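Gunawardena is still in the store as "coming soon." I wishlisted it 44 months ago. I've moved apartments twice under the words "coming soon."

For anyone who missed the start of this: Gunawardena is the kart racer that was supposed to put the casts of Skultach and Grerness on the same track. Two studios, two logos in the trailer, one logo turning slowly into the other. Very expensive looking logo.

The trailer had 5 seconds of gameplay. I know because I've watched all of them. A kart goes left. Another kart thinks about it.

Then came the January update, which was a blog post thanking us for our patience. I hadn't offered any. They just took it.

Big day today though, because they've put up a new post. It confirms the game has a menu. You can pick "Single Race" or "Cup." I've read the whole thing twice looking for a third option.

The roster is the part I care about. Skultach has a huge cast and everyone wants the bog knight. Grerness has about four people anyone remembers and one of them is a door. The door is in. The bog knight is "being discussed."

I like the door fine. I mained the door in Grerness 2 for an entire summer. I just don't see how it steers.

Shahnaz Ekanayake is listed as director now. Last year it was Drahomíra Havlíček, who has moved to "creative oversight," a job I believe involves a chair. No hard feelings in the post. Lots of the word "journey."

Havlíček made the original Grerness handling model, so that's the bit that worries me. Grerness karts (the minigame, the one behind the mill) drift like a shopping cart with opinions. It's the best thing in the series and it was on screen for one side quest.

Skultach handling is on rails by comparison. You hold the button and the game takes you to second place.

The post says they're "blending both philosophies." So you'll drift, and then you'll be second.

Online is in, up to a point. Lobbies, yes. Ranked, later. Cross-play is described as "a conversation." My whole friend group bought different consoles out of spite so I'd like that conversation to speed up.

They've also named the first track. It's Gornby, the harbor town from the first Skultach, with the fish market and the bridge you can't cross until chapter six. In the kart game you can cross it straight away. I did feel something there, I'll admit it.

The preorder bonus is a gold horn. The regular horn is also gold in the screenshots. The post does not go into this.
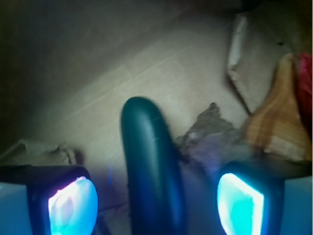

Will my old Grerness minigame times carry over?

They won't. The post says all leaderboards start empty at launch, and old saves only unlock a paint job for your kart.

My best time behind the mill put me at rank 2156 in the world, so this hurts me more than it hurts most of you. Less than it hurts 2155 of you, I guess.

The paint job is brown.

Someone in the replies wants to know if I'm still getting it day one. Yes. Obviously. I have 3000 store points sitting there and they've been saved for this since before the second logo.

If the bog knight ends up as paid DLC I'm going to write a very long post and then buy him.

Muting this for the night, going to go replay the mill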